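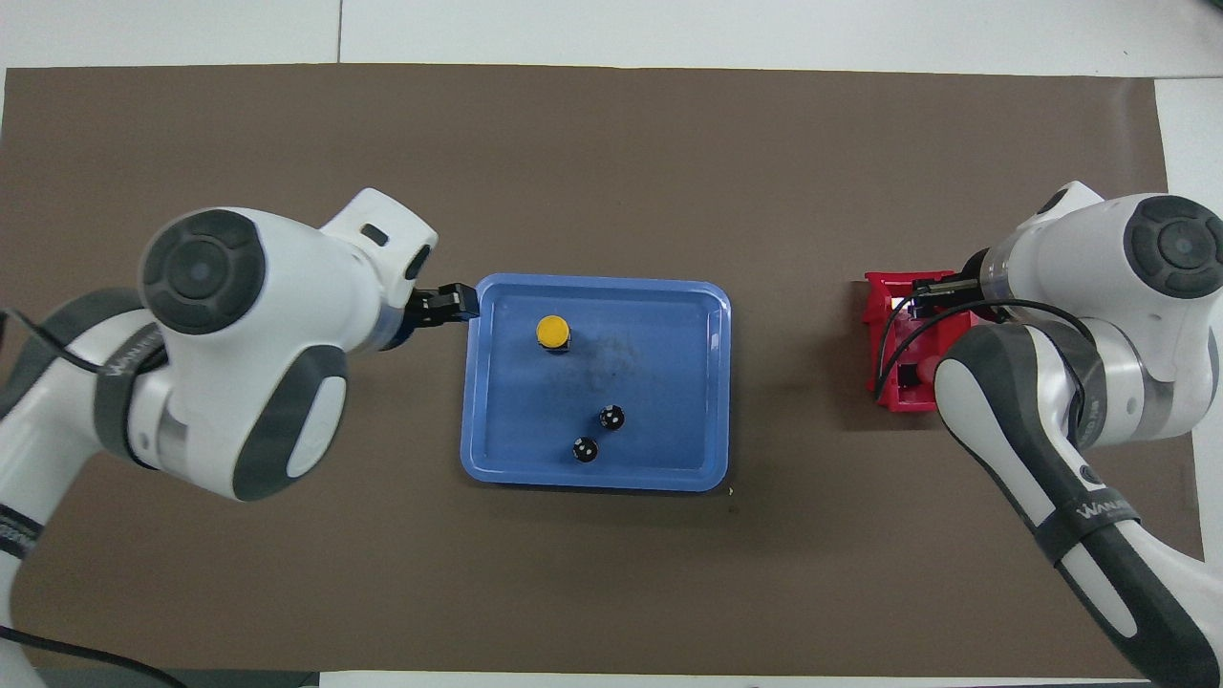
Elmarie Mathebula asked if the tray really needs its own line on the sheet, as it's only a tray. Yes it does. Loose parts go missing from trays.

Josetcombe workshop, parts bench -- weekly check
February 4, 2020
Checked by: Man-lok Tu
Sheet 7

1. Mat flat, no curled edges
OK. Brown mat, covers most of the white top, strip of bare table showing down the right side. Not a trip or snag problem. Leave it.

2. Mat clean
Mostly. Tiny pale speck just off the corner of the tray. Didn't pick it up to see what it was, should have. Next person please do, and brush the whole mat toward you, not toward the wall.

3. Cables clear of work area
COMMENT. Black cable runs over the bottom left corner of the mat. Not under the tray, nowhere near the parts. Still want it clipped back to the table edge. Clips are in the Killent box, second shelf.

4. Tray condition
Blue one, raised lip, rounded corners. No cracks that I found. Darker patch on the floor of it, right of the yellow cap -- smudge or scuff, wipe it first and write down which. If it's a scuff it stays in use.

5. Parts inside the tray, nothing balanced on the rim
OK. Yellow-topped piece up toward one corner, two little black ones lower down. One of those is close to the bottom edge, move it in a bit.

6. Buttons seated, caps on
Red cap and yellow cap side by side toward the front, both on their bases. A second yellow one in the gripper, over the right part of the tray. Two black pieces upright at the back. Caps all on. Base is black and gray, so check the underside against the light, dirt dosen't show.
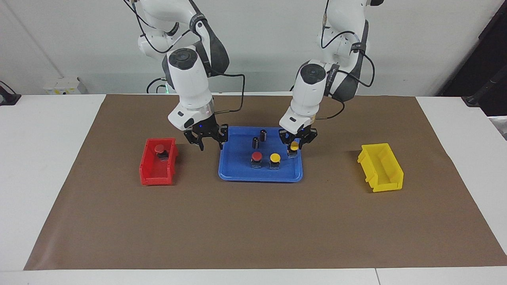

7. Spares counted against the bin card
NOT OK. Card says 80, I got to 72 and ran out of time. So 8 short, or I miscounted, or Refilwe has a bag of them at her desk. Recount before ordering. Last order from Zwane was in January and we dont need another 1600 washers by accident.

8. Hands, sleeves, drinks
One coffee on the windowsill, moved. Lanyards off at the bench please, asked twice now.

9. Light over the bench
OK. Flickers when first switched on, settles in more than a minute. Reported already -- don't report again.

10. Floor under the bench
Swept. Found one spring, put in the odds tin.

Open from this sheet: cable clip (item 3), wipe tray (item 4), recount (item 7). Viktória Illés has the bin cards until Thursday, ask her before you start.

Signed M. Tu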